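28/01/2024

**Bin 3, floor and contents - notes for the Doucet job**

Started with the bar stock, as Booker wants the mixed lengths sorted out before the Numitz order is touched. Rack label says 477 mm nominal. Measured one bar from the rack at 477 and one at 476.5, both fine. The third was 42 mm short and has a sawn end that has never been deburred, so it is an offcut and should not be in that rack. Moved it to the offcut shelf and marked the end with yellow paint pen.

Harriet's query from last week: does the bar finish matter for how the pieces settle in the bin? Short answer is that I don't know yet. The painted bars feel slower to slide than the bare ones when pushed by hand along the bench. Tilted a spare sheet of steel with one of each on it and the bare one went first every time, but the sheet had a film of oil on one half, so I wiped it down with solvent and will repeat. Don't quote this to Mokgate.

The grey bin is the deep one with sloping walls, on the wooden table. Its metal floor is scuffed all over. Two points for whoever does the drawing:

- The two round holes in the floor are not on the old drawing. They need adding, along with the two much smaller dark spots near the corners.
- The slope of the walls is given as a single figure on the drawing. I checked two walls with the digital level and they disagree by more than a degree. Need to check the other two before anyone uses the figure.

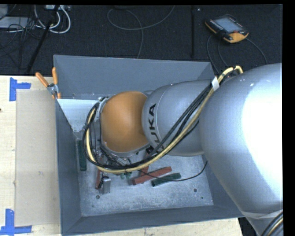

Bars that come to rest against a wall are the awkward case. On the flat floor a bar lies where it is put. Against the slope it can sit with one long edge on the floor and the other on the wall, and the angle then depends on the section. For the square section this can be worked out on paper. For the flat section it needs a trial, and I'd sooner do that with the real stock than with the cut-down pieces in the drawer.

Proposed order of work:

1. Repeat the tilt test on the clean sheet, both finishes, both sections.
2. Measure the remaining two wall slopes.
3. Lay single bars along each wall in turn and record the resting angle.
4. Mixed load, tipped in from the carton, and note which bars end up crossed.

Step 4 should use the same carton each time. The Flollora cartons have a stiffer flap and the bars come out in a lump. The plain ones let them out more or less singly.

Weights: bench scale reads 497 g for the bar I took as reference. Scale was zeroed before and after. Stores sheet has a different value for the same part number, but it was copied over from the previous supplier and I would not trust it. Booker to correct the sheet, part 3049.

Floor finish - Harriet suggests a thin rubber mat over the metal to stop the scuffing getting worse. I'm against it for now. It would cover the holes, it would change the sliding, and everything above would have to be done again. If the scuffs start catching bar ends I'll dress them with a fine stone and write down where.

Digital level is back in its case, spare battery taped inside the lid. Fine stone is missing from the second drawer. Booker, have you got it?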